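Desk lamp with outlets in the base: keep it or go back to a plain strip?
Home Desks and Small Rooms, page 1 of 1

clarnholm_cov
30th September
Hi all, long post, sorry, get a coffee! I've been setting up a white table to work at, and I can't settle on how to handle power. I have one of those lamps with a round base that doubles as a power strip, two outlets and a pair of USB ports between them, and I love not crawling under the table any more. But my books have to live on the table too (the shelf is full, don't ask), and between the pile and the lamp I feel like I've lost the whole left side. I hung a green cloth along the back to soften the bare wall and I'm very fond of it, so that stays.
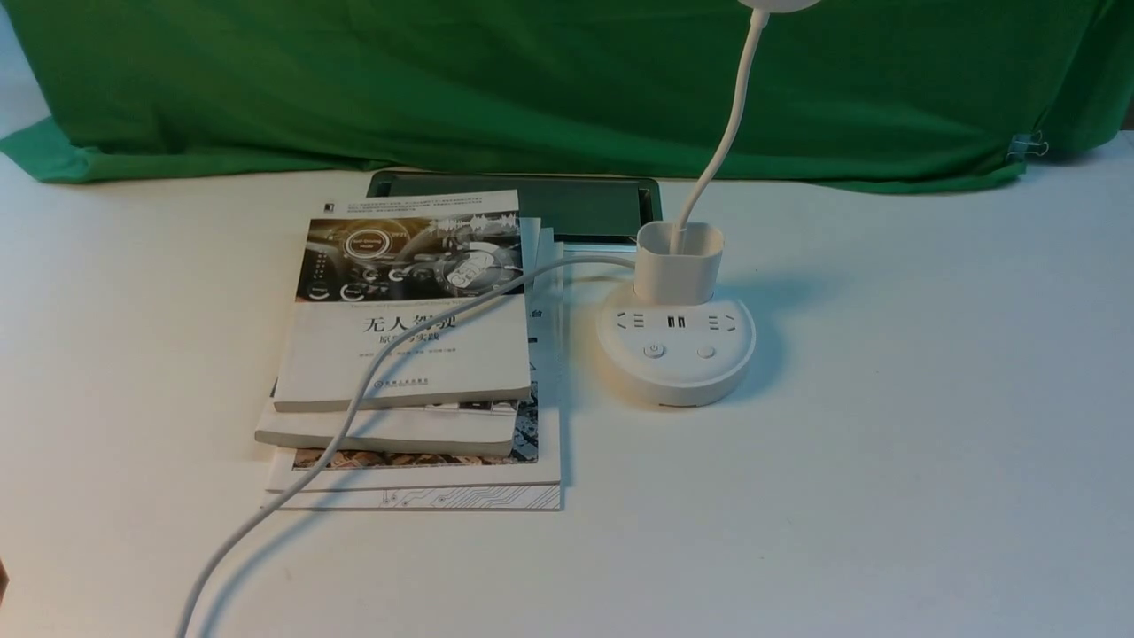
Books and lamp, with the self-driving one on top of the pile.

Would you move the books, the lamp, or both?
Covadonga

moya_ig
Books, no question. Put the big thin one with the circuit pattern upright somewhere, and you get a good bit of table back right away. I kept a pile beside my lamp for 3 years in Grerkville and every time I wanted the bottom one the whole lot went over. The lamp is earning its spot.

kanaan_attic
I'll disagree with Ignacio, kindly! Piles are fine if you're reading from them, and big flat ones at the bottom is how my mother did it and hers never fell. What I don't like is cords coming out of something in the middle of a desk. A plain strip screwed to the underside of the table, done in an afternoon, and the top is all yours.

clarnholm_cov
Oh, I knew somebody would say screws! It's a borrowed table, so no holes for me. I took another look at the power side with your comment in mind:
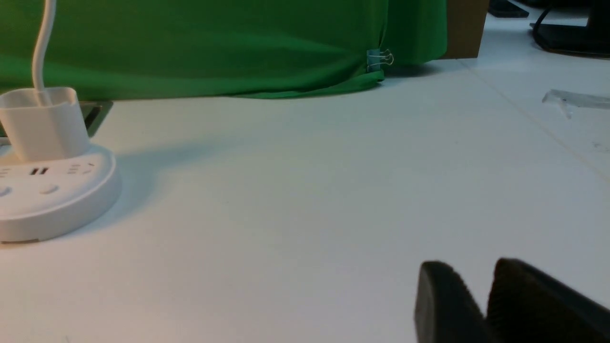
Power end, with the white adapter plugged in.

The adapter is the part that bugs me. It's a boxy thing and it stands up so tall.

moya_ig
Try a short extension cord, the kind with a flat plug, and let the adapter sit on the floor. Mine came from the hardware store in Zarkisau and it's still going. Also, I like the little binder clip on the cloth, I'm stealing that for my curtain.

kanaan_attic
Fair enough about the holes. Sticky hooks under the edge would hold a light strip, though I'd still take the adapter off the top either way. And iron that hem, Covadonga, it's bunching up on the table and it will collect crumbs!

clarnholm_cov
Ha, the hem will have to wait until October. I'll get the short cord first and report back.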